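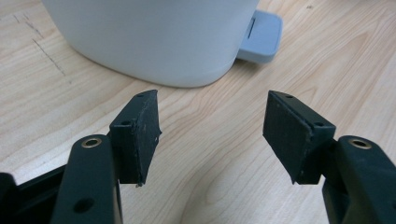 食卓は、食事をする場所として売られている。家具店の値札にもそう書いてあるし、カタログの中では必ず誰かがスープを前に微笑んでいる。ところが買って家に運び込み、脚を締めてしまうと、その日の夜から食卓は別の仕事を始める。郵便物を受け入れ、鍵を預かり、読みかけの本の保護者になり、やがて台所のどこにも居場所のなかったものが引っ越してくる。明るい蜂蜜色の木の天板に、水色のタブが右下から突き出た白い大きな容器がひとつ立っている、というくらいなら、まだ初期段階と言っていい。容器の側に悪気はない。置けるところに置かれただけだ。ただ、こういう背の高いものが一度立つと、その足もとに小物が寄ってくる。港に灯台が建つと町ができるのと同じで、半年後にはちょっとした集落になっている。

私の家の食卓も集落である。家族は私と夫の二人しかいないのに、夕飯の皿を並べるには毎晩、小規模な立ち退き交渉が要る。まず新聞に動いてもらう。次に、爪切りと、どこの部屋のものかわからないリモコンに動いてもらう。彼らは隣の椅子に移り、食後になるとまた戻ってくる。椅子に置いたままだと座れないからで、つまり我が家では、椅子を空けるために食卓を使い、食卓を空けるために椅子を使っている。経済学ならこれを循環と呼ぶのかもしれない。母はだらしがないと呼ぶ。

その母が泊まりに来ることになったのが、今回の取材のそもそもの発端だった。編集部には「現代の住まいにおける水平面の意味を考える」という企画書を出したが、本心を言えば、取材費で片づけの方法を教わりたかったのである。

水平面はどこへ消えたか

昔の家には、物を置くところがもう少しあった。祖母の家を思い出すと、下駄箱の上があり、電話台があり、仏壇の前の小机があり、こたつがあり、縁側があった。はがきが届けば電話台に、もらいものの柿なら縁側に、重要な書類なら仏壇に置かれた。仏壇に置けば先祖が見張ってくれるので、なくならない。祖母は年金の通知も保険の証券も私の通知表もそこに置いた。通知表に関しては、見張りはありがた迷惑だった。

いま私が住んでいる集合住宅に、そういう中間の面はない。玄関は壁と同じ白い扉の収納になっていて、上には何も置けないよう天井まで届いている。電話は薄い板になって、台を必要としなくなった。台所のカウンターは、不動産屋が「広々」と言った部分のほとんどが炊飯器と電子レンジに占められている。残った水平面は床と食卓で、人間は床に物を置くと罪悪感を覚えるようにできているから、結局は食卓に来る。

設計に携わる知人に聞くと、「図面では片づいているんですけどね」という答えだった。図面の食卓は長方形がひとつと、まわりに椅子を示す小さな四角が並ぶだけだ。郵便物を表す記号は、建築の製図には用意されていないらしい。私はぜひ用意すべきだと思う。あわせて「あとで読む」を表す記号もほしい。

クランゲートの集会室で

話を聞くなら家具を売る人より直す人だろうと考え、ズルキフリ・マジンブンさんを訪ねた。Nasia(ナシア)という小さな家具修理の工房をひとりで切り盛りしていて、Clangate(クランゲート)という古い集合住宅の一階に店を構えている。看板は出ているものの、隣のクリーニング店の看板のほうが大きく、私は最初そちらに入って、食卓を直してほしいと頼んでしまった。店の人は慣れた様子で壁の向こうを指した。

マジンブンさんはサバ州の生まれで、日本に来て30年近くになる。日本語は私より丁寧で、冗談を言うときだけ少し早口になる。工房には直しかけの天板が壁に立てかけてあり、どれも裏側をこちらに向けていた。表を見せると客が自分のものと比べ始めるので、裏にしているのだそうだ。

「天板を見れば、だいたい暮らしがわかります。でも、わかったことは言いません」

言いませんと言いながら、かなり教えてくれた。たとえば、輪じみの場所。食事のときにできる輪じみは席の前に並ぶはずだが、持ち込まれる食卓の多くでは、輪じみは端に集中している。つまり真ん中には何かが置いてあって、コップは残った岸辺にしがみついていたことになる。

日焼けはもっと正直だという。窓辺に置かれた木の天板は年月とともに色が変わっていく。ところが物が置きっぱなしになっていた部分には光が当たらず、そこだけもとの色で残る。天板を洗うと、四角や丸がはっきり浮かび上がる。

「お客さんは、ここだけ色が違うから不良品だと言います。私は四角の大きさを見て、電話帳ですねと言います。お客さんは黙ります」

私も黙った。我が家の食卓の窓側に、何年か前の確定申告の手引きが置いてあるのを思い出したからだ。たぶん、その下には過去の我が家の木の色が、税務署の形で保存されている。

Mivdaleの娘

マジンブンさんがいちばん多く直しているのは、Yeoh(ヨー)という家具会社がかつて出していたMivdale(ミヴデール)という伸長式の食卓である。天板の下に補助板がしまってあり、両端を引くと真ん中が割れて、客の数だけ長くなる。広告には「にぎやかな日のために」とあったそうで、引き出物のような大きさの説明書が付き、そこでも大勢が笑っていたという。

修理に来るMivdaleの症状は、ほぼ決まっている。伸びない。正確には、伸ばしたまま戻らなくなったものが多い。買った人は客が来る日に伸ばし、客が帰ったあと、戻すのは明日でいいと考える。明日になると、伸びた部分にはもう何かが載っている。そうして数年が過ぎ、引っ越しの日に初めて戻そうとして、金具が固まっていることを知るのである。

補助板というものは、考えれば考えるほど恐ろしい。人は面積が足りないから片づかないのだと信じているが、面積は足した分だけ埋まる。冷蔵庫がそうだし、本棚もそうだ。私は以前、仕事部屋が狭いせいで原稿が遅れるのだと主張して広い机を買ったことがある。原稿は遅れ、机の上には遅れている原稿の資料が、以前より広々と載った。

工房には一台、ひどく状態のいいMivdaleがあった。持ち主は、嫁いだ娘の部屋に置いていたというご夫婦だ。伸ばした形跡がまるでない。傷もなく、輪じみもなく、金具は滑らかに動いた。どうしてこんなにきれいなのかと聞くと、マジンブンさんは布をかけ直しながら答えた。

「使わなかったからです。お二人は、台所で立って食べていました」

3,699円の解決

さて、母の到着は12月16日と決まっていた。工房で教わったことは深く胸に刻まれたものの、天板の上はまだ少しも片づいていない。そこで私は、世間でよくやるとおり、片づけるための物を買いに行った。

収納用品売り場というのは不思議な場所で、物を減らしたい人々が、両手に物を抱えてレジに並んでいる。私は木製の仕切りつきトレーを選んだ。3,699円。家に散っている小物の値段を全部足しても届かないかもしれないが、小物の家だと思えば安い。さらに、郵便物を立てる針金のスタンドも買った。こちらは549円で、値段なりに、手紙を三通立てるとおじぎをする。

帰宅して、トレーを食卓に置いた。鍵と印鑑と爪切りがきれいに収まり、私は離れたところから眺め、角度を変えてまた眺めた。夫も呼んだ。夫は「いいね」と言い、ポケットからレシートを出してトレーに入れた。

ここで判明したのは、トレーには集落を町に昇格させる働きがあるということだ。それまで爪切りは、一応は仮住まいの身だった。夜ごと立ち退きを求められ、いずれは洗面所に帰るつもりでいたはずだ。それが仕切りの一区画をもらった日から、堂々たる住民になった。もう誰も爪切りに、どうしてここにいるのかとは聞けない。住所があるのだから。

しかもトレーは大きい。小物が占めていた面積よりトレーの面積のほうが広く、夕飯の皿は前にも増して岸辺へ押し出された。輪じみの位置を説明してくれたマジンブンさんの声が、早口で聞こえた気がした。

立ち退きの作法

片づけの本も何冊か読んだ。読んだあと食卓に置いた。

本によれば、まず食卓の上のものをすべて床に下ろすのだという。すべて下ろすと、自分がどれだけ持っているかが目に見え、衝撃を受ける。受けた。次に、ひとつずつ手に取って、本来どこにあるべきかを問う。鍵は玄関。印鑑は引き出し。乾電池は、使えるのか使えないのかを調べてから決める。調べる道具は、夫によれば、どこかの引き出しにある。

問題は、本来の場所がないものだった。修理に出そうと思っている眼鏡。返すつもりの、友人の傘の先端に付いていた部品。父の字で「要確認」と書かれた封筒。父は何年も前に亡くなっていて、何を確認すべきだったのかを確認する方法がない。中身は古い水道の検針票で、捨てようと思えば捨てられる。思えば、の話である。

こういうものを置いておくために、食卓はあるのではないか。床に座り込んで検針票を眺めながら、私はそんなことを考え始めた。引き出しにしまえば忘れる。棚に立てれば飾りになる。食卓の上にあれば、毎晩皿を出すたびに手で持ち上げ、隣の椅子に移し、また戻すことになる。忘れないために邪魔になってもらっているわけで、父の封筒は少なくとも、一年の夜の数だけ私に触られている。仏壇に置かれるより頻繁かもしれない。

もっとも、この説を夫に披露したところ、では乾電池はどうなのかと聞かれた。乾電池に関しては、まだ理論が追いついていない。

母、来る

母は予定より早い電車で来た。玄関で靴を揃え、廊下を歩き、居間に入って、食卓を見た。

食卓は美しかった。何も載っていない。前の晩に私がすべてを紙袋に詰め、寝室の、ベッドと壁のあいだに押し込んでおいたからである。天板は固く絞った布で拭いた。確定申告の手引きのあった場所には予想どおり四角い跡が出たが、そこには花瓶を置いた。花瓶は丸いので、四角の隅が四つ、遠慮がちに見えていた。

「ずいぶん片づけたのね」と母は言い、それから、手にしていた鞄を食卓に置いた。続いて老眼鏡を置き、飲みかけのお茶を置き、切符の控えを置き、途中で買ったという蜜柑の袋を置いた。上着を脱いで椅子にかけ、蜜柑をひとつ出して、皮をその横に置いた。移動にかかった時間より、母が食卓を征服するのにかかった時間のほうがずっと短い。私は黙って見ていた。血筋というものについて考えていたのである。

母は三泊した。滞在中、私たちは毎晩、母の老眼鏡に立ち退いてもらって夕飯を食べた。二日目の夜、母が花瓶を動かし、四角い跡を指でなぞって、何を置いていたのと聞いた。税金の本だと答えると、うちのは電話帳だと言う。実家の食卓の、父の席の横にあった分厚い電話帳のことだ。父はそこに肘を載せて新聞を読んでいた。電話をかけるところは見たことがない。

「どかしたら跡があったから、そのままにしてあるの」

電話帳がそのままなのか、跡がそのままなのかは、聞きそびれた。

その後

マジンブンさんには、掲載前の原稿を持って挨拶に行った。今度はクリーニング店に間違えて入らなかったが、店の人がガラス越しに隣を指してくれたので、会釈をした。

例のきれいなMivdaleは、買い手がついたそうだ。三月に子どもが生まれる若い夫婦だという。マジンブンさんは引き渡しのとき、補助板の出し方と戻し方を丁寧に説明したらしい。

「戻し方は、二回説明しました。たぶん戻しません」

日焼けの跡は直せるのかと、ついでを装って聞いてみた。表面を薄く削れば消えるし、何も置かずに光に当てておけば、時間はかかるが差は目立たなくなってくる、とのことだった。何も置かずに、というところで彼は私の顔を見て、少し早口になった。

「削るほうが早いですよ、お客さんの場合」

見積もりをもらって帰り、食卓に置いた。針金のスタンドはおじぎをしたままなので、今のところトレーの、爪切りの隣に入っている。寝室の紙袋のほうは、ベッドと壁のあいだで年を越しそうだ。友人の傘の部品もその中である。もし心当たりのある方がこれを読んでいたら、傘ごと持ってきてもらえると助かる。お茶くらいは出せる。端のほうに置くことになるけれど。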